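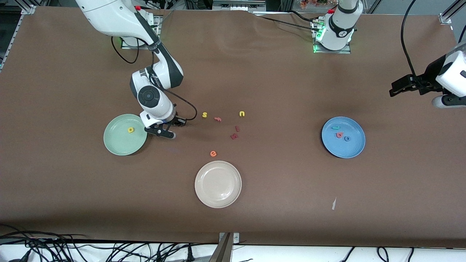 What is the easiest way to sort a mixed pile of foam letters? Sort them by color first, one plate or shallow bowl per color, and then put each color in alphabetical order. Splitting by color breaks a big pile into small ones, and a missing letter is much easier to notice in a small pile.

Foam letters: sort by color or by alphabet?
Posted by Nidia Tamayo, 7 March 2021
Reading time: 3 minutes

I have a shoebox with almost 300 foam letters in it. They come from several sets that were bought at different times, and they have been mixed together for years. I want to split them into complete alphabets so I can give two of them to my sister's kids and keep the rest for the reading corner at our after-school program.

I started by making a pile for each letter of the alphabet and ran out of table before I got to the end of the first handful. Then I tried plates, one color on each, and that went faster, but I got stuck on the in-between shades. One set has a teal that could go with the blue or the green. There is also an orange that has faded to something close to pink.

Is color the right way to start, or should I find a bigger table and do it by letter? Also, what do people store them in afterward? The box is falling apart.

Carla Tarawneh

Color first, if the sets are different colors. If every set has the whole rainbow in it, color won't tell you which set a letter came from, and you are better off going by thickness. Put two letters flat next to each other and run a finger across the top. Foam from different makers is rarely the same height, and you can feel the step even when you can't see it.

For the teal, give it its own plate until you are finished. I had the same trouble with a set from Bendach where the greens were all over the place. I kept moving the same few letters back and forth and wasted most of an evening. A "not sure" plate fixes that, and at the end you compare what is on it with the gaps in each alphabet.

A few things that helped me:

Work from a small handful, never the whole box. Tip out what you can cover with your hand and clear that before you take more.

Use plates with a rim. Foam weighs nothing and slides off flat trays when you move them.

Turn everything face up before you start. M and W are the same piece in a lot of sets, and so are N and Z. If yours have no printing on them, don't worry about which is which, just make sure each alphabet gets two of the shape.

Storage: zip bags, one alphabet per bag, with the set color written on the outside. Leave the bag open overnight if you have washed them.

Georges Masri

I just use muffin tins.

Jaime Macedo

I disagree a little with Carla about complete alphabets. For a reading corner you don't want them. One of each letter means the kids can't spell "book" or "apple," and they will tell you so. Give your sister's kids two clean sets and pool what is left. For the pool I sort by letter, but only into 6 groups — vowels in one, and the consonants split into five runs down the alphabet. That fits on a normal kitchen table.

I keep ours in a Hosum drawer unit, the kind meant for screws. The drawers are a bit narrow for the W, so measure yours before you buy. Extra E's and A's are worth hanging on to. We lost a lot of them over December and had to cut replacements out of craft foam, and they never matched the thickness of the others.

Contact us | Copyright Pereyra Community Help | Back to top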